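Skandiditz Walkout

The Skandiditz Walkout was a one-day closing of bookshops, small presses and print shops in the town of Skandiditz and nearby Cikodstead, held in May over rising paper waste and returns pulping. Organized mainly by Negin Hassanpour, then a buyer at Borell Books. Sometimes called the Pulp Day.

Background

Unsold books in the region were sent back to the distributor, Sumampouw, and most were pulped. Booksellers had complained for years. A letter signed by 12 shops asked for a cap on returns and a shared warehouse for slow titles. No reply for months. Hassanpour then proposed closing for a day, first at a trade supper, later by mail to every shop on the Sumampouw account list.

The day

Doors stayed shut from 9 a.m. In all 63 businesses took part, mostly bookshops, plus binders, two map sellers and a music publisher. Staff met at the Cikodstead rail yard and walked to the Sumampouw depot, a crowd of over 900 by the local paper's count. Speeches were short. Rain after lunch, most people home by three. Borell paid its staff for the day, some others didnt, which caused bad feeling later.

Response

Sumampouw agreed to talks the same month. The outcome was a partial returns cap, for paperbacks only, and a stock list shared between shops so that one store could take anothers overstock. Hardcovers were left out. Critics in the trade said the closing hurt small shops more than the distributor, and a few owners who stayed open reported a good day's sales.

Stock list

Kept first on paper, then on a desktop computer at Borell. Updated weekly. Shops phoned in there numbers before noon.

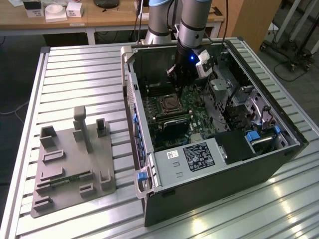
Open desktop computer case on a slotted aluminum worktable.

The list passed to a shared office in Cikodstead and was still in use when Borell moved premises. Hassanpour left bookselling to run a small press.

See also

Book returns
Pulping
Independent bookshops in Cikodstead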